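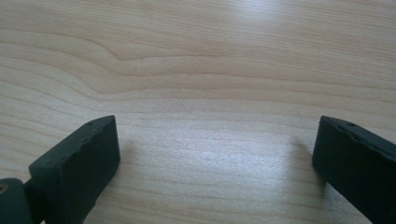
Tabletop, light wood grain.

1/ The Clanmont Cultural Exchange Office is pleased to confirm that this winter's Yalda evening will be held on Sun 20 December at Pringle Hall. Doors open at 5 p.m. and readings begin at 6.

2/ The program was prepared by Nazanin Akbari with students from the Hornau residence, many of whom are spending their first winter away from home. Poems by Hafez will be read in Persian, then in English.

3/ A total of 16 host families will attend with their paired students. Families who have not yet returned the dietary form are asked to do so by Wednesday.
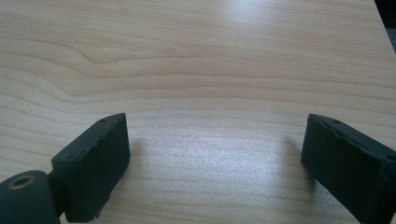 4/ Pomegranates, watermelon and nuts will be served from 7 p.m. The kitchen at Pringle Hall cannot accommodate home-cooked hot dishes this year — cold dishes are welcome if labelled.

5/ Music follows at 8. Sorcha Sutherland and Finlay Dow will accompany the student choir in two songs learned over the autumn term. Rehearsal is on the Friday before, in the lower room.

6/ Travel support: the Drinden Fund has contributed $3,285 to the evening, of which $900 is set aside for bus fares. Students should keep their receipts and submit them to Kirstin Mackay. 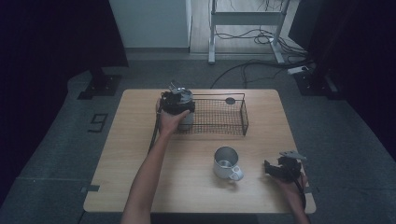
On the table: a black wire mesh basket and a white mug.

7/ Seating for the general public is limited to 60. Places are free of charge but must be reserved through the Office. Unclaimed places will be released at 5:45 p.m.

8/ The Office thanks Alasdair Rennie for his translation of the printed program. Copies in both languages will be available at the door, and a large-print version may be requested in advance.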